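Mesa de trabalho Trudar, tampo branco: a minha opinião depois de um inverno inteiro

Por Elsa Tangen
12 de fevereiro de 2019

Quem me lê há algum tempo sabe que eu demoro a escolher móveis. Demorei a escolher o sofá, demorei mais ainda a escolher o candeeiro da entrada (que, diga-se, continua torto) e com a mesa de trabalho foi um sofrimento que a minha família acompanhou com uma paciência admirável. Andei meses com uma fita métrica na mala. Media mesas em cafés, media mesas em casa de amigos, cheguei a medir a mesa da sala de espera do dentista, e a senhora da receção foi muito simpática e fingiu que não viu.

Acabei por encomendar a Trudar, em novembro, na loja Stonden. É uma mesa simples: um tampo branco, liso, grande, e quatro pernas direitas. Não tem gavetas, não tem prateleira por baixo, não tem furo para os cabos. Custou-me 880 euros, já com a entrega, e sei muito bem que para uma mesa sem gavetas isto é dinheiro. Já lá vamos.

Eu faço encadernação em casa, sobretudo cadernos e álbuns, e de vez em quando corto moldes de tecido para as sobrinhas. Preciso de espaço vazio. Parece coisa pouca, mas quem trabalha com folhas grandes sabe o que é andar a empurrar o frasco da cola com o cotovelo para conseguir dobrar um papel em condições. A minha mesa anterior, uma McIver que herdei do primeiro apartamento, era bonita, escura, cheia de veios, e eu perdia lá agulhas todas as semanas. Agulhas, linhas castanhas, uma vez um botão que só apareceu quando a mesa saiu de casa!

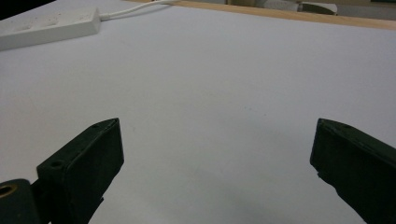

O branco foi, portanto, uma decisão muito pensada, e foi também o que mais dúvidas me deu. Toda a gente me avisou que um tampo branco mostra tudo. E mostra, sim senhora. Qualquer pontinho escuro se vê, uma migalha de borracha, um grão de grafite, uma marca pequenina que de manhã não estava lá (ou estava e eu não tinha os óculos). Para jantar talvez me enervasse. Para trabalhar dá-me jeito, porque encontro logo o que deixei cair e porque sei que, quando pouso uma folha de papel claro, não vou levantá-la com uma sombra de sujidade nas costas.

Há outra coisa de que gosto e que não vinha em lado nenhum na página da loja: a maneira como a mesa muda de cor. Nuns sítios puxa ao azulado, quase lilás, noutros fica um branco mais quente, e a certas horas há zonas em que parece cinzenta. Ao princípio achei que me tinham mandado um tampo com defeito e escrevi para a Stonden, um bocadinho indignada. Respondeu-me o Cillian Nic Aodha, do apoio ao cliente, que teve a gentileza de me pedir que pusesse uma folha branca em cima e olhasse para as duas ao mesmo tempo. A folha fazia exatamente o mesmo. Era a luz da casa. Pedi desculpa e ficámos amigos, na medida em que se pode ser amigo de um endereço de apoio ao cliente.

A montagem

Montei-a sozinha numa tarde, com um chá ao lado que arrefeceu duas vezes. As pernas aparafusam-se por baixo e as instruções são só desenhos, pequeninos, mas percebem-se. O meu conselho é estender uma manta no chão e montar tudo com o tampo virado para baixo. Depois é preciso outra pessoa para a virar, e aí tive de ir bater à porta da vizinha. O tampo tem 200 centímetros por 96, pesa bem, e eu não queria estrear a mesa com um canto amachucado.

Uma das pernas vinha com a sapata mal enroscada e a mesa abanava. Bastou apertar. Desde então não mexeu, nem quando me debruço em cima dela com o peso todo para vincar cartão.

O tampo no dia a dia

A superfície é lisa e sem brilho, e foi isso que me conquistou. Tinha experimentado na loja uma Diviston, mais barata, com um acabamento lustroso onde o candeeiro se refletia inteirinho, e ao fim de cinco minutos já eu franzia os olhos. Nesta a luz espalha-se e fica sossegada. As sombras das coisas são suaves e consigo ver a linha de lápis no papel sem andar a mudar o candeeiro de lugar.

O reverso é que um tampo assim agarra um pouco mais a sujidade. A cola branca sai com um pano húmido se formos depressa. Depois de seca, levanto-a com uma espátula de plástico e muita calma. A tinta da china deu-me luta e deixou um fantasma cinzento perto de uma das pontas, que só eu sei onde fica e que já me habituei a tapar com o boião dos pincéis. Lápis sai com borracha comum.

Não corto diretamente em cima dela, claro. Uso sempre a base de corte, e mesmo assim há uns riscos finos que não sei explicar. Passando a mão não se sentem.

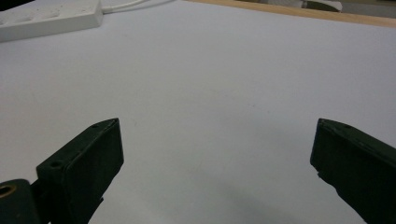

O que eu mudava

A falta de um furo para os cabos aborrece-me mais do que pensava. Tenho o candeeiro ligado a uma extensão que desce pela borda de trás, presa com fita, e fica feio. Por este preço, podiam pelo menos vender a peça à parte.

Também gostava que houvesse uma medida intermédia. A mais pequena que existe tem 86 centímetros de comprimento e é quase uma secretária de criança, e a seguir salta-se logo para a minha. Conheço muita gente que trabalha em quartos pequenos e que ficaria feliz com qualquer coisa a meio.

E as esquinas! São direitas, bem marcadas, e ficam precisamente à altura da minha anca. No primeiro mês andei com uma nódoa negra de cada lado. Agora já faço a curva mais larga quando venho da cozinha.

Vale a pena?

Para mim valeu. Se precisa de arrumação, procure outra, porque vai acabar por comprar um módulo de gavetas e a conta sobe depressa. Se o que lhe falta é espaço limpo para abrir folhas, tecidos ou mapas, esta mesa dá-lhe isso com muita tranquilidade. Dou-lhe quatro estrelas em cinco, e a que falta é pelos cabos.

Se alguém souber tirar tinta da china de um tampo branco sem brilho, deixe-me por favor a receita nos comentários. Já experimentei álcool e pasta de dentes.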